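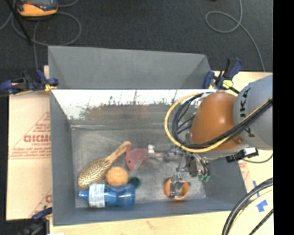

A KUKA arm over a gray bin of household items and toys.

Every April the county puts out its child protection numbers, and every April I read them with less faith. This year the hotline took 1,778 reports of abuse inside the home. We are told all of them were "resolved." Resolved how? Miroslava Stelmakh, who answered those calls for 12 years, says the word covers anything from an arrest to a voicemail left with the accused parent.

Now the county wants to buy Sarneo, a program that ranks reports by risk. I don't doubt it can sort. I doubt there will be a person free to knock on the door once it has. The child services office has 6 investigators — the same number it had before the calls doubled — and the new budget adds none.

A child who finally tells a teacher needs an adult to show up that day. Hire the adults first, then come back and sell me the software.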